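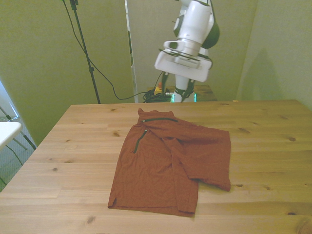

The shirt station at Altton's open day, one arm and one pine table.

Folding Is the Hard Part

July 1, 2019 | By Staff Writer

14 comments | 31 shares

Got there late. Wrong exit, then the wrong building, then a long hallway with a paper arrow taped to the wall pointing back the way I came. By the time I found the Altton open day the coffee was down to the decaf and the good chairs were gone.

So I stood. Which turned out fine, standing is how you want to watch this stuff anyway.

Altton makes software for robot arms. Not the arms. They were firm on that, two different people told me in the first five minutes. They buy the arms and write what goes inside, and for the past year what goes inside has been laundry. The project is called Damar. Ask what the name means and you get three answers, one of them a street.

The pitch: hotels, hospitals, uniform services. Places that wash clothes by the ton and still have people standing at a counter folding them one at a time. Washing is automated. Drying, mostly. Flat sheets go through a machine and have for decades. Shirts, no. Shirts get hands.

I asked why, and got a long answer with a marker and a whiteboard. Short version. A box is the same box wherever you put it down. A shirt is a new shape every time you let go of it. Sleeve goes under, hem flips, collar ends up someplace silly. The arm has to look at that and decide which bit of cloth to grab, and then the grabbing changes everything and it has to look again.

The demo shirt was a rust brown short-sleeve with a dark green zipper at the neck. One side already lay folded over, a sleeve sticking out to the right. White arm above the far edge of the table, two dark fingers pointed down. People leaned in. It's a funny thing to lean in for, a shirt.

Somebody near me asked how long a fold takes. Eight minutes on a bad run, said the engineer, and didn't give a number for a good one. Fair enough. My own record is worse if you count the days it sits in the basket.

I liked the engineers more than the slides. The slides said "transform" a lot. The engineers said "it hates linen" and "please don't ask about hoods." One of them told me the teaching is mostly repetition. A person steers the arm through a fold, messes up the shirt, steers it again. Five hundred runs before they trust a new type of garment, and then a new color comes in and you find out what it really learned. Dark shirts on dark counters were a bad month, apparently. That was last August and they still talk about it like weather damage.

Then the part I came for, the close view. The big camera off to the side tells you where the shirt is. The small one down at the wrist is for edges. Where does the cloth stop, is that line a hem or a seam or only a wrinkle. At that range it all goes soft. Color drifts too, the brown turns to something closer to wine, and the wood goes pale and streaky. You lose the shirt completely. You get a curve, a ridge, a dark line next to the curve that means cloth is lying on top of something.

I stared at one of these for a good while trying to say which part of the shirt I was on. Could not do it. There was a straight seam up in the corner with puckers past it, and I'd have bet on a hem, and I would not have bet much.

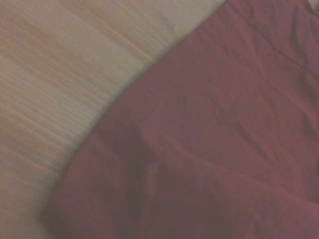
A visitor from Rodum, the commercial laundry outfit, said that his own floor staff don't look at all, they fold by feel, and that until a gripper can tell one layer of cotton from two he'd keep his checkbook in his pocket. The engineer didn't argue. Touch sensing is on the list, she said. It is a long list.

That layer problem came up over and over. Pinch one layer when you wanted both and the fold comes apart as you lift. Pinch both when you wanted one and you drag the whole shirt across the table. Fingers know the difference right away. A camera has to guess from a shadow.

Rodum is thinking about a trial anyhow, I was told, at a plant that does restaurant uniforms. Same shirt, same size range, day in and day out. That's the kind of job Damar might suit first. Nobody at Altton thinks it's going in your bedroom closet soon and they got a bit tired of being asked. I asked too. Sorry.

Money. They wouldn't say what a station costs. They would say the arm is the cheap part now, compared to the months of people steering it. Roughly half the staff have done a shift at the controls, including the woman who does payroll, who has a reputation for very square corners.

There was a second room with a talk in it, by a group from Tlapale, on sorting: socks, towels, the stuff that shows up in the wrong bin. I caught the last 2 slides and the applause. Sorting sounds duller than folding and may well get there first. You can be wrong about a towel and somebody downstream fixes it. A badly folded shirt goes back to the start of the line, and now you've paid for it twice.

Went back to the shirt table before leaving. More people by then, some kids up front. One wanted to know if it could do fitted sheets and got a laugh out of every adult in the place, engineers loudest. The answer was no. Then a pause, and the answer was "we tried."

Picked up a flyer, lost the flyer. Decaf was gone too by that point. If you want to go yourself, Altton says there's another open day planned, no date set, sign up at the front desk and they'll email you. Use the north entrance and ignore teh arrow.

31 shares | 14 comments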